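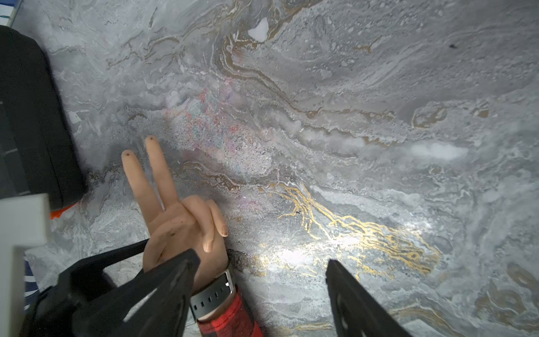 The clock comes home

2018-02-26

Up before six, which I never manage in February, and down in the kitchen in two cardigans with the radio turned low so as not to wake Martin. They were talking about the snow again. It hadn't reached us by then, only a hard grey frost all along the top of the wall and a wind that found its way under the back door and lifted the corner of the mat. I put the porridge on and then stood in the hall looking at the empty place at the foot of the stairs where the clock goes. There is a tall pale patch on the wallpaper, a good deal prettier than the rest because it has never had any sun on it, and I've grown quite fond of it over the winter. You can see what the roses were meant to look like.

The clock has been away since the first week of November. It was Granny's, and before that it belonged to her uncle, who farmed at Brusholm and was by all accounts a hard man to please, and it stood in his passage, then in hers, then for a long sad while in my parents' garage with a sheet over it because Mum couldn't bear the tick. It came to us in July, the summer we moved in, lying down in the back of a borrowed van on every pillow we owned. Martin drove at the speed of a hearse all the way. It has a painted moon that goes round in the arch at the top, with a rather cross face, and four corners with a shell in each, and it has never kept good time in all the years I've known it. When I was small it lost ten minutes a day and Granny simply put it right every evening with her finger, after the news, and thought no more of it.

Then last autumn it stopped. I gave the pendulum a push and it went for a minute and stopped again, and I did this every day for a week, as if it might change its mind. After that I asked at the post office, and the woman there wrote a telephone number on the back of a receipt, and that was how I came to know Normand Bergeron.

I have written about him before in these pages, but I'll put it down again because I was thinking of it all through breakfast. He works over the old saddler's in Sidlow, up a staircase so steep that he lets the clock cases stay at home and only takes the insides. The first time I went I had expected somebody ancient, with an eyeglass, and he does have the eyeglass, but he can't be much past forty and he wears running shoes. He laid our movement out on a green cloth and looked at it for such a long time without speaking that I began to apologise for it. He said it had been mended many times by people who meant well. Somebody had used a bit of a bicycle spoke, he thought, and somebody else had been at it with plumber's solder, and under all that there was a perfectly nice clock which had been asking for a clean since before the war.

The price was £308 and I said yes straight away and then felt sick on the bus. I told Martin that evening while he was doing the washing up, so that his hands would be busy. He only said that the car had cost more than that in the spring and none of us had ever gathered round to hear the car strike. I do love him.

So today was the day. I caught the 62 from the end of the lane, and it was late, and there were three of us at the stop stamping about like ponies. The lady from the bungalow with the blue gate had a shopping trolley with her and told me she was going in for bread and milk before everybody else went in for bread and milk. By the time we got to Sidlow there was no bread at all in the little supermarket, so everybody else had clearly got up even earlier! I bought crumpets and a tin of golden syrup, which seemed to me the right spirit for a siege.

I was early for Mr Bergeron, so I went into Bhutto, the tea room on the corner by the chemist, and had a pot of tea and a slice of the seed cake at the table near the radiator. It is the warmest table in the town and I've never once had it on a market day. I had meant to read my library book but I got to looking out at people going by with their heads down, and thinking about Granny, and what she would have said about paying for cake when there was cake at home. She would have said it and then eaten it. She had a way of pressing up the last crumbs with one fingertip which I was told off for and she was not.

Up the stairs, then. He had the movement going on a wooden stand with the pendulum swinging underneath, and it was the oddest feeling, hearing it in a strange room. I knew it at once. I would have known it anywhere, that slight limp it has, a long tick and a short tock – except that the limp was gone. It was quite even. I must have looked a bit stricken because he asked if something was wrong, and I had to explain that I'd gone to sleep to that limp every August of my childhood. He was very kind about it. He said that was only the clock being out of beat, that it depended on how the case stood on the floor, and that if I truly missed it I could put a folded bus ticket under one foot and have it back in a moment. But he would ask me not to, he said, for the sake of his feelings.

He showed me what he'd done and I tried hard to remember it for Martin. There are new bushes in the back plate, and the strike has a new spring, and the moon had been stuck fast with what he believed was furniture polish. He gave me the piece of bicycle spoke in an envelope. I am going to keep it in the drawer with the winding key. He had found some scratched writing on the inside of the front plate too, where the old repairers used to leave their marks, most of it too faint to make out, but one is plainly the letters J.B. and a little drawing that might be a fish. So there is a fish inside our clock, and has been all this time, and I don't suppose Granny ever knew.

He drove me home with it himself in the end, because of the weather, and wouldn't hear of petrol money. The first flakes came as we turned off the main road, very small and dry, blowing across the tarmac without settling. He carried the movement in against his chest as you'd carry a baby, and I went ahead opening doors. Martin had come home at lunchtime and had lit the stove, the old Bukel, which smokes dreadfully when the wind is in the east, so we all stood in the hall with our eyes watering while the thing was done.

It took a good hour. The case had to be steadied against the wall with a block behind it, and then the weights hung on, and then there was a lot of listening. I had never seen anybody listen so hard. He would shift the case by the thickness of a card, and stop, and shut his eyes. Martin made tea and was made to walk about in his socks. When at last it suited him, he set the hands, going round slowly and letting it strike at each hour as he passed, and it was years since I had heard it strike seven, or eight, or all the rest one after another like that. I found I had to go and see to the crumpets.

He had two with syrup, standing up, and then went off down the lane with his lights on. I do hope he got back all right. I'd have liked to keep him for supper but he had his own clocks to wind, he said, and a boy to fetch from swimming.

Afternoon quiet. I rang Mum and held the telephone up to the clock so that she could hear it strike four, and there was such a long silence afterwards that I thought we'd been cut off. Then she said, well, it sounds the same, and would I please make sure to lag the outside tap. We talked about the tap for some time. She is well stocked, she has soup and two sorts of firelighter, and next door's son has promised to look in. She asked what it had cost and I told her a smaller number. I'm not proud of that, but I'd do it again.

After that I got out Granny's household book, the long red one with the marbled ends, because I had a notion that she'd written something about the clock in it. It was a lovely way to lose the last of the light. Coal, coal, a pair of boy's shoes, half a pig. There is a page where she has counted up the Christmas puddings for the church sale and another which only says "Rain. Curtains." I found the clock on page 490, nearly at the back. "Man came about clock. Says it wants doing properly. Gave him tea." So she did ask! And it didn't get done properly, or she would have put down the price, she always put down the price. I read it out to Martin and he said we'd given our man crumpets at least.

Supper was the end of the lentil thing with an egg on top. The snow is settling now. I've been out with a torch to bring in the washing-up bowl I'd left for the birds, and the whole garden has gone soft and lost its edges, and the cat refused to come further than the step. I put a brick against the shed door. I ought to have lifted the last leeks yesterday and I didn't, and now they'll have to take their chance.

It's gone ten. I am writing this at the bottom of the stairs with a blanket round me, which is silly when there's a perfectly good fire, but I wanted to sit with it a while on its first night. The cross moon is just showing over the left-hand hill. I have not put a bus ticket under the foot. I've kept the ticket, though, it's in the envelope with the bicycle spoke.

Must remember in the morning: tap, leeks if the ground allows, library book due, write to thank Mr Bergeron and ask him what sort of cake he likes.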